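Workshop notebook – Manzano piano accordion, reeds and wax
Reading time: six minutes

Tuesday, June

Carried on with the Manzano from Malthorpe. Serial 2484, stamped inside the bellows frame and again in pencil on the treble block, so at least the two halves belong together. It came in with the complaint that it "wheezes and misses", and both words are fair. The low treble notes speak late on the draw, several don't speak at all on the press, and there is a steady leak with no keys down. I timed the bellows falling under their own weight before opening it and they were down far too quickly for an instrument this size.

Bellows first. The tape is tired but whole. Two corners had lifted on the bass side and I could feel air with a wet finger. Glued both and clamped them overnight with the blocks packed in cloth so the clamps didn't mark the leatherette. The gasket is the bigger leak. It had gone as flat as card all the way along the top edge, where the strap bracket pulls. Peeled it off, scraped the old glue back to wood and laid new. It now needs a firm push to get the pins home, and that will ease over a week or two.

Then the reed blocks. The wax is the original as far as I can tell, dark brown and brittle, and it cracks away from the plate if you press with a thumbnail. Most of the missing notes are only loose plates. On the second block three came away in my hand. I had been hoping to run a hot iron round the edges and call it done, but wax in this state doesn't take a second melt. It goes grainy and lets go again by the winter. So every plate on both treble blocks has to come off, be cleaned and go back on new wax. The bass blocks are better. They have been indoors on the warm side of the box and the wax still has some give. Leaving those alone for now.
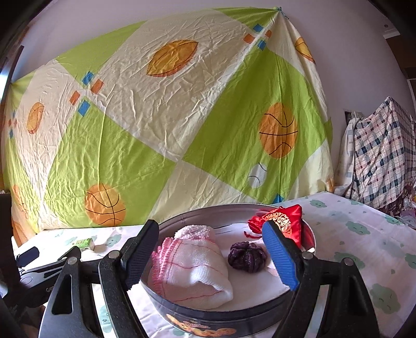 Order of work, so that whoever picks this up on a day I'm not in can follow it. Lift one row at a time and never two. Each plate gets its number in soft pencil on the face with the rivet before it leaves the block, even if there is already a stamped letter, as the stamps on this one are wrong in at least one place (the F sharp is stamped as a G and someone has scratched a correction you can only see with the lamp low). Lay the plates out in block order on a folded towel. Leave the towel where it is. I've lost an evening before now to a towel that got moved.

Old wax comes off the plate with a sharpened bit of bamboo. Not steel. The last traces go with white spirit on a rag, keeping well away from the leathers if they are staying. On this one they aren't. They have curled outwards like wood shavings, and on the low notes you can see daylight under them.

New valves are Sirkmont, the thin skin sort, with a booster strip for the longest. I tried the plastic ones on a cheaper box last year and they were fine for the top half, but they click lower down and the owner of this one plays at home in a small room where that would be noticed. Shellac-based glue at the rivet end only, the smallest dot that will hold. I put too much on the first four and had to lift them and start again. If the glue creeps under the leather it stiffens and you get a note that starts with a sort of cough.

Rust on the tongues is light, mostly a brown bloom on the draw side. 2000 grit paper, a strip no wider than a matchstick, always along the tongue and towards the tip, with a brass shim slid underneath to hold it up. Two or three strokes and then look. The temptation is to polish until it shines, and every bright tongue is one that has changed pitch. I left several with a shadow on them. They sound all right.

Wax. Made up a fresh batch in the small double pan, 121 grams finished weight. Ilter beeswax pellets with rosin, plus a few drops of linseed oil. I've written the proportions inside the cupboard door and they haven't changed, but note that this lot of rosin was darker than the last and the mix felt harder when I bent a cold strip of it. Added a little more oil and tried again. The second strip bent to a right angle before it cracked, and I'm happy with that. If it bends double it is too soft and the plates will walk in a hot car.

Don't let it smoke. If it smokes, throw it out and make another. I know it seems wasteful.

For laying it in I still use the spouted spoon. The pen with the heated tip is tidier on long straight runs, but I can't see round it, and on the short plates at the top I end up with wax over the slot. Spoon, tilt the block away from you, let it run down between the plates, and tilt back before it reaches the end. Go round the outer edge afterwards. Then leave it alone until it's properly cold. Blew on the first row to hurry it up and got a hairline all along one side, so that had to be melted back.

First block finished by four in the afternoon. Tried it on the test bellows. All notes speaking in both directions, two of them slow, and one with a buzz that turned out to be a crumb of old wax in the slot. A strip of paper drawn through cleared it.

Tuning can't be settled until the blocks are back inside, as the pitch shifts once they are in the box, but I did a rough pass to see what we are dealing with. The middle reeds are quite even. The tremolo row is all over the place. In the middle of the keyboard it beats at a pleasant rate, and by the top octave it's so fast that it sounds like a fault. Somebody has been at it. There are scratches near the rivets on several tongues, deep ones, made with something coarse. One of them I don't trust. It flexes with a visible kink when lifted and I think it will go within the year. Put it down for replacement and left a note on the job card to ring the owner before I order it, as a single reed in that size isn't cheap and it may not match.
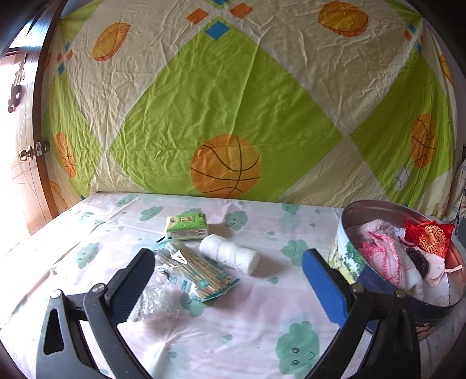

The table with the pale cloth on it, patterned fabric hanging behind.

Other things noticed while it was open:

Bass strap is a replacement and slightly too short. Hole at the last position has torn. Offer a new one.

Treble pads are good except for the three lowest, where the felt has been eaten. No live moth anywhere, old damage. Brushed out the case all the same and put it in the sun for the morning.

Register switches are stiff. The slides are straight and clean, so it's the springs or the bushings. Dry graphite on the slides, no oil of any kind. There is already oil in there from somebody and it has made a black paste along the mute rail. Took the worst off with a cotton bud.

One grille screw missing, one grille screw much too long and coming close to the keyboard rod. Swapped both for the right length from the drawer.

Air button works.

Still to do: second block, same method. Both blocks back in, leave overnight, check the gasket pins again. Full tuning over two sittings with a day in between – my ear goes after a couple of hours and everything starts to sound flat. Ask the owner how wet they want the tremolo. If they've got used to it as it is they may not thank me for evening it out, and it's better to have that conversation before I file anything.

Also order more valve leather. There is enough in the packet for the second block if I don't waste any, and not enough for the black box waiting on the shelf.

Comments

Did you try lifting the bass wax with a fingernail as well? I had a Manzano with good-looking bass blocks and they all let go the following summer.

Reply: Yes, tried several places. It dents and doesn't crack. I'll check again when the box goes back together.

Is the linseed oil raw or boiled? I used boiled once and it skinned over in the pan.

Reply: Raw.

We have a spare Manzano treble block at our place with most of the upper row still on it. You're welcome to look through it for that reed before you order new.

Thanks for the bit about the towel. I'm on my second evening with mine.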